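Wir verwenden Cookies, um die Nutzung dieser Seite auszuwerten. Mit dem Weiterlesen stimmen Sie dem zu. Einstellungen | Ablehnen | Akzeptieren

Laborbuch Zweiarmzelle, Januar

Thema: Fingerspitze setzt auf der Tischplatte auf, danach Schutzhalt

9:20. Zelle hochgefahren, beide Arme referenziert, keine Meldungen. Aufgabe wie gehabt: Kleinteile vom Tisch in die Schalen sortieren, Ablauf Bernitz, unverändert seit der letzten Freigabe.

9:45. Beim Anfahren eines flachen Teils geht ein Arm in den Schutzhalt. Meldung: Kraftgrenze z überschritten. Zweiter Arm bleibt ebenfalls stehen, so wie es sein soll. Quittiert, freigefahren, gleiche Stelle noch einmal mit reduzierter Geschwindigkeit. Wieder Halt. Im Log steht die Zielhöhe 7 mm über der Platte. Zwischen Soll und Ist ist also etwas faul, und zwar nicht wenig, denn bei 7 mm dürfte die Kraftüberwachung gar nichts merken.

Danach im Handbetrieb an die Platte herangetastet, um die wirkliche Höhe der Spitze zu bekommen.
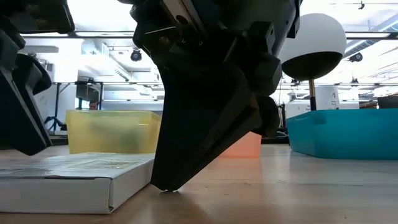

Évan Carré meint, der Fehler liege gar nicht im Arm, man solle zuerst nachsehen, welche Werkzeugdatei geladen ist; bei Vidthorpe hätten sie wegen so etwas zwei Tage lang Getriebe vermessen. Habe nachgesehen. Geladen ist die Datei für die kurzen Finger, montiert sind die langen. Der Wechsel war vor der Pause, im Wechselprotokoll ist er eingetragen, in der Steuerung nicht. Die Differenz passt zur Rechnung.

Offen blieb, warum es erst jetzt auffällt. Erklärung nach Durchsicht der Logs: Bisher liefen nur Griffe am Rand der Schalen, alle hoch genug. Erst mit den flachen Teilen kommt die Spitze in den Bereich, wo die falsche Länge weh tut.

11:10. Richtige Datei geladen, Werkzeugmittelpunkt mit dem Stestar-Taster neu eingemessen, vier Orientierungen. Streuung in Ordnung. Fingerspitze unter der Lupe geprüft, keine Ausbrüche. Schrauben am Flansch nachgezogen.

Zweiter Punkt, der beim Testen hochkam: Der Mindestabstand zwischen den Greifern wird aus denselben Werkzeugdaten berechnet. Mit der falschen Fingerlänge hat die Überwachung also auch dort zu viel Luft angenommen. Eingestellt ist eine Warnung ab 300 mm und Verlangsamung ab 200 mm, ein Halt kommt erst kurz vor Kontakt. Beide Arme langsam über der gelben Schale zusammengefahren und die Werte mitgeschrieben.

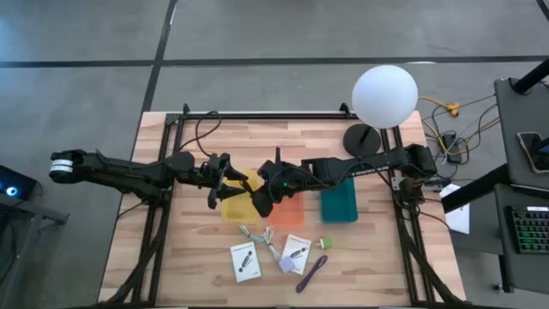 Die Verlangsamung hilft an der Stelle wenig, steht als Kommentar im Ticket, wer bei dieser Nähe noch auf die Software vertraut, der soll wenigstens die Zone über den Schalen immer nur für einen Arm freigeben. Sehe ich auch so. Die Sperre gibt es im Planer von Escobar schon, sie war bei uns abgeschaltet, weil die Taktzeit darunter leidet. Bis auf Weiteres bleibt sie an.

Offene Punkte:
- Werkzeugdatei beim Start gegen die Greiferkennung prüfen, bei Abweichung keine Freigabe
- Wechselprotokoll um eine Zeile »Datei in Steuerung geladen« ergänzen, mit Kürzel
- alte Läufe seit dem Fingerwechsel als ungültig markieren, Abstandswerte daraus nicht verwenden
- Kraftgrenze z bleibt, wie sie ist. Nicht hochsetzen, auch nicht zum Testen.

15:30. Ablauf Bernitz mit Zonensperre und halber Geschwindigkeit gestartet, flache Teile dabei. Kein Halt bis zum Abschalten. Volle Geschwindigkeit erst, wenn die Prüfung beim Start drin ist.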